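The longest-serving kit man in the league would like to get on with the drying

The kit room at Misik Rovers is down a corridor, past the boiler and through a door that has to be lifted slightly before it will open. The man in charge of it has been lifting it slightly for 24 seasons. He agreed to talk to us on the condition that we left his name out of it. "Everyone who needs to know it knows it," he says. "The rest can shout 'kit'. They do anyway."

He is retiring in the summer, which the club has taken badly. There was talk of a presentation on the pitch before the last home match, with a microphone. He has asked for it to be in the bar, without one.

He arrived as a goalkeeper, though he is quick to play this down. "I was third choice. The second choice had a bad shoulder and a worse knee, and I still didn't get a game until the spring." When the game came it was away at Sateria, on a pitch he remembers as having a road's worth of camber, and Rovers lost by four. "Two of them I'd have liked again. The other two I'd have liked to see in the first place."

The manager at the time asked him in the following week for a chat, and he went expecting the sack. He was offered the kit instead. The previous man had left for a job with regular hours, and it had been noticed that the third-choice keeper folded his own things. "So that was my scouting report. Poor on crosses, folds well."

What does the job involve on a match day? He looks at me as if I had asked what the grass was for.

"In at seven. Shirts out by nine, if the number five's come back from wherever the number five goes. Then socks. Then you find out who's cut the feet off their socks and wants different ones to go underneath. Then the referee turns up and says our green's too close to their blue."

Is it?

"It's green," he says.

The clash with the referee's opinion happens more than you might think, and for that reason there is always a full second kit packed, even at home. He has been caught out once. At Okabe Town, early on, he opened the skip in the away dressing room and found he had brought two sets of shorts and no shirts at all. Rovers played the first half in Okabe's old training tops, which were orange and smelled of liniment, while a director's son drove back for the proper ones. They were two up at half-time. They changed, and drew.

"There were people who wanted to keep the orange," he says. "I've had letters."

He does not hold with superstition but has spent most of his working life in its service. One centre half would only take his shirt from the left-hand peg, so for nine years it went on the left-hand peg. A winger needed his boots handed to him in the wrong order. A striker, on a run of ten matches without a goal, asked for his shorts not to be washed until he scored. "I told him I'd see what I could do, and I washed them. He scored on the Saturday and thanked me. I've never told him. I suppose I have now."

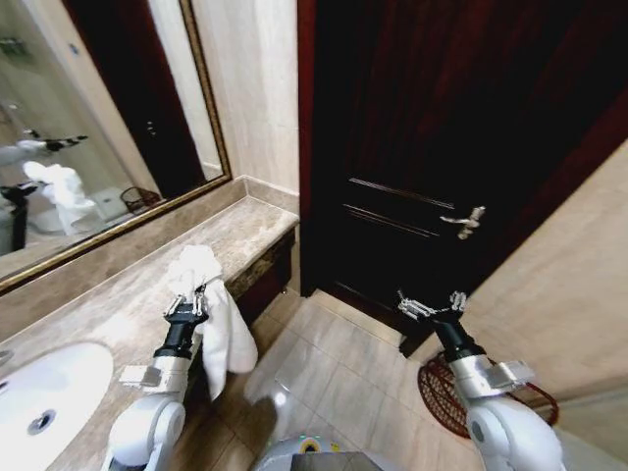
A towel held up at the edge of the marble counter.

Players, he says, have changed less than people make out. They are fitter and they eat more fish. They still leave a dressing room as though the ceiling has come down in it, and they still can't find a pair of shin pads that is in their hand. What has changed is the amount of stuff. When he began, each man had one shirt, and if it tore it was sewn. Now there are warm-up tops, travel tops, tops for standing about in and a thing called a base layer, which he describes as a vest with a pay rise.

"Towels, though," he says, and stops, and gets up to check something in the next room before he comes back to finish the thought. "Towels go. I bought 400 in one order when we went up. There'll be a house somewhere in this town with a lovely airing cupboard."

Going up was the high point, as it was for everybody. Rovers won the Getolik Cup and promotion in the same spring, and for one summer the corridor past the boiler was painted. He has the match ball from the final on a shelf, between a tin of dubbin and a radio that gets one station. He didn't see the winning goal. He was in the tunnel with a goalkeeper's spare gloves, arguing with a steward about where a man was allowed to stand.

"I heard it. You can tell from the noise which end it is. Then you wait a second, in case it's offside, and if the noise carries on you're all right."

The season after was less kind. They came straight back down with three wins, and it is the only stretch of the job he talks about without a joke attached. Lads who had sung on the bus in May sat on it in November with their hoods up. The manager went, then his assistant, then the next manager. Each of them shook his hand on the way out. Each new one came to the kit room in the first week, usually on a Tuesday, and asked him what had gone wrong.

"And what do I know? I know who's put weight on and who's not sleeping. I know who's stopped bothering with their laces. I wouldn't say, mind. I'd say the showers want looking at."

Did they look at the showers?

"One of them did. Good manager, that one. We should have kept him."

I ask whether he was ever tempted to leave. A bigger club came in for him once, he admits, and he went as far as visiting. They had a laundry with its own staff and a machine that printed names on shirts while you watched. He was shown round by a man with a lanyard. He was home in time for tea and rang them the next morning to say thank you and no. "I'd have had a desk," he says — and it is plain from his face that the matter was settled there.

His replacement has been found, a young woman from the reserves' set-up who has been shadowing him since the new year. He rates her highly, by which I mean he has let her pack the away skip and only unpacked it to check on two occasions. She has already moved the radio. She also has a list on her phone of every player's sizes and pegs, which he regards with deep suspicion and has asked her to print out.

As for the retirement itself, he has plans, though they are slow in coming out. There is a shed. There is a daughter near the coast who would like him to visit for longer than an afternoon. He might watch a match from a seat, which he has not done since he was a boy, and he is worried about what to do with his hands.

"They've offered me a season ticket," he says. "Main stand, halfway line, next to the directors. I've asked if I can have one nearer the tunnel."

By this point a buzzer has been going next door for several minutes, and he has been very polite about it. He holds the door for me, lifting it slightly, and asks whether I've got everything I came in with. I had left my scarf on a peg. It had been folded.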